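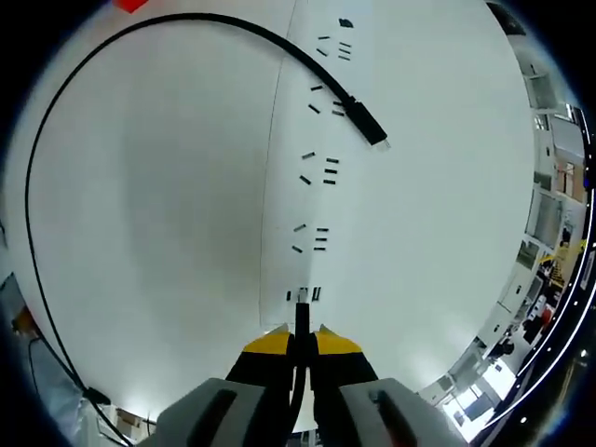
Cable end between the finger pads, pins set out down the table.

How to Record Cable and Pin Demonstrations With the Hand-Held Gripper

By Sânziana Neagu
November 20, 2020
14 shares | 6 comments

These are the steps we follow at Rindthorpe when we record demonstrations for the small parts set. The set covers picking up a thin cable end, carrying it across the table, and bringing it to a small part without knocking anything over. It also covers picking up single pins and squaring them up with their neighbors. The same steps work for other small rigid parts, and I have marked the places where you would change something.

I assume you have a gripper with a working camera, that you have already run the Brenside calibration, and that you have used the gripper on something larger before. If you have not, spend an afternoon on cups and blocks first. Pins are a bad place to learn.

What you need

A white table with a matte top. Ours has a seam down it, and we use the seam as a guide line for the layout.
One bag of short black pins, all the same kind.
At least one long black cable with a connector on it.
Short cable ends for the grasping task.
The gripper, with clean finger pads.
A charged battery and a spare.
The log sheet.

Clean the pads before you start. Wipe them with a damp cloth and let them dry fully. Dust on the pads makes a thin cable slip, and you will blame your grip for it.

Step 1. Set the light

Turn on the overhead lights and leave them alone for the whole session. If you have windows, pick a time when direct sun is not falling on the table. A bright window off to the side is fine. Black parts on a white top are easy for the camera to overexpose around, so record a few seconds, play it back, and check that you can still see the edges of a single pin. If the pin looks like a smudge, bring the exposure down.

Step 2. Lay out the pins

Put the pins in small clusters down the middle of the table, following the seam. In each cluster, the pins on the left go at an angle and the pins on the right go parallel to each other. Leave enough room between clusters for the open fingers to come down without touching the next one.

Do not measure the angles. Drop the left-hand pins from a low height and leave them however they land, unless two are touching. If every layout is neat, the model learns the neat layout. We had this problem with the first batch we sent to the Marchetti group, where every angled pin leaned the same way, and the policy they trained reached for that angle even when the pin was lying flat across it.

Step 3. Add the long cable

Run the long cable across the table in a wide loop. It can pass over or beside the pins. Put the connector down somewhere near a cluster, on the right if you are right-handed, so that you have to reach around it now and then.

The cable is clutter. You are not supposed to pick it up in this task, and you should not move it out of the way in the middle of a recording. If you drag it by accident, finish the demonstration and mark it on the log sheet as "cable moved." Do not delete it. Those recordings are sorted out later.

Change the shape of the loop each time you change the layout. Sometimes let the cable cross the table near the top, sometimes near the bottom, and sometimes leave it off the table completely.

Step 4. Pick up the cable end

Start every demonstration with the gripper above the table and the fingers open. Hold still for one full second. This gives the tracking software a clean start.

Bring the fingers down on both sides of the cable end and close slowly. You want it upright between the pads, with the tip pointing away from you and clear of the fingers. If the tip is buried between the pads, the camera cannot see it and the demonstration is not much use. Open, shift your grip, and close again. It is fine to keep the second attempt in the recording. If you need a third, stop and start over.

The yellow tips on our pads help here. Watch them and keep them level with each other as you close. If one is ahead of the other, you are twisting your wrist.

Step 5. Bring it to the target

Move in one smooth path. Do not stop halfway to look around. Slow down for the last stretch, when the tip is a finger's width from the part, and keep going at that slower speed until you reach it. Hold for one second, then open the fingers and lift straight up.

The usual mistake is to rush the lift. The pad catches the cable end and pulls it over. Open all the way first.

For the pin task, replace this step with the following: pick up one angled pin from the left side of a cluster, turn it in the air, and set it down parallel to the pins on the right. Turn it before you come down. If you turn it on the table you will sweep the others.

Step 6. End the recording

Return to the starting height, hold for one second, and press stop. Say the task name out loud if your unit records sound. Ours does, and it has saved us when a log sheet went missing.

Step 7. Change the layout

Record 20 demonstrations on one layout, then clear the pins and lay them out again. Within those 20, work through the clusters in a different order each time, and start from the near end of the table as often as from the far end. We used to do longer runs on one layout and the results on new layouts were poor.

Take a break when you change layouts. Your hand gets tired before you notice it, and the recordings show it as a small shake at the end of each reach.

Step 8. Check and sort

Copy everything off at the end of the session and open it in Adura, which is our in-house viewer. Go through every recording at double speed. Reject a recording if:

the tip of the held part is out of view for most of the reach
tracking drops out or jumps
your other hand comes into view
the part was dropped and not picked up again
the start or end hold is missing

Keep a recording if the motion is a little slow, if you made one regrasp, or if a pin you were not using got nudged. The robot will nudge pins too, and it needs to have seen the table when things are not perfect.

In our last round we recorded 421 demonstrations and kept 354. Most of the rejected ones were tracking jumps, and most of those came from moving too fast near the edge of the table. If you lose a lot more than that, look at your speed first and then at your calibration.

How many do you need?

For a single task with one kind of part, we started to see usable behavior at 200 good demonstrations. Below that, the arm went to the right area but closed too early or too high. Adding more of the same layouts did little. Adding new layouts helped every time.

If you change the part, even to a pin that is only a bit longer, record a new set and label it separately. You can mix the sets when you train, but you cannot easily pull them apart afterward if they share a label.

Problems we have run into

The cable end rolls when the fingers close. Come down a little lower so the middle of the pad meets it, and close more slowly.

The fingers scrape the table. Your approach is too steep or too low. Raise your elbow. Check the ends of the pads for wear after a session like this.

Tracking is lost over the blank part of the table. A plain white top gives the software very little to hold on to. Leave shelves and furniture in view around the edges, and do not hang a sheet or put up a screen to tidy the background.

Pins stick to the pads. Wipe the pads again. If it keeps happening, the pads are worn and should be replaced as a pair.

The log sheet and a blank label list are in the Brenside folder, next to the calibration files. Please use the label names as they are written there, including the underscores.

6 comments
Share this page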